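3.2 The rooms and their surfaces

The survey covered meeting rooms on two floors of the Osten building. All of them belong to the same type: one long wall finished in a smooth white writing surface, glass on at least one other side, and a white ceiling. The building opened with this layout, and apart from new chairs in two of the rooms it has stayed as it was. We chose the building because the rooms are alike enough to be compared and are booked through a single system, Pollock, which keeps a record of the start and end of each booking.

During the survey period Pollock logged 670 bookings. We left out those that were canceled and those shorter than ten minutes, which left 478. For 124 of these, the person who made the booking filled in the short form described in Section 3.1. The form asked what the writing wall had been used for, whether anything had been left on it, and whether glare had made any part of it hard to read.

Writing walls of this kind are sold as a way to get more use out of a small room. A wall that can be written on across its full width takes up no floor space and lets several people work side by side. The same smoothness that makes it easy to wipe also makes it reflect whatever lights the room. People who sit near the glass end often see the ceiling lights in the wall. In the forms this was the most common complaint, ahead of missing pens and old writing that would not come off.

Small objects on the wall matter as well. Round magnets are kept in most of the rooms for holding up paper, and between bookings they tend to drift toward the corners. We recorded objects on the wall as part of its condition, along with old writing, tape and paper. A glossy object adds a small highlight of its own, but the reflection of a ceiling fixture in the wall itself is larger and covers more of the area that people want to write on.

The glass sides of the rooms have thin dark metal framing. They let people in the room see the open hall, and let people in the hall see whether a room is taken. Figure 2 was taken along the writing wall, looking toward the glass. 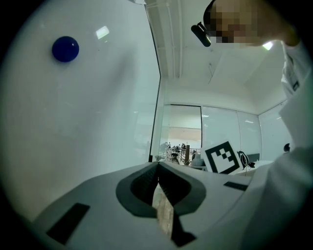 Figure 2. Writing wall with a glossy dark blue sphere on its surface and the reflection of a ceiling light nearby. Glass panels in the background; the open hall is visible through the leftmost one.

3.3 Recording the condition of the walls

Each room was visited once in the morning and once in the late afternoon on working days in May. The visits were kept short so as not to hold up the next booking. If a room was in use, it was skipped and visited at the next free slot on the same day.

The condition of the wall was scored on a scale from 1 to 5. A score of 1 meant that the wall was clean and clear of objects. A score of 5 meant that less than half of the surface could be used without first wiping it or taking something down. Faint marks that could be seen only from the side were noted but did not change the score. Magnets and other objects that had been moved to a corner did not change it either, as long as the rest of the wall was clear.

Glare was recorded separately. The observer sat in the chair farthest from the door, then in the chair nearest the glass, and marked on a printed outline of the wall where a reflection covered the surface. The ceiling lights were switched on for all visits, including those on bright mornings when the people using the room might have left them off. The marks therefore show glare under full lighting and should not be read as a record of what people had during their meetings.

One change was made after the first week. The walls had been cleaned on Tuesday evenings with a spray called Brulent, which left a thin film in two of the rooms and made the reflections look softer. Cleaning was switched to plain water and a dry cloth for the rest of the period, and the scores from the first week were kept out of the comparison in Section 4. The forms from that week were kept, as their answers dealt mainly with how the wall had been used.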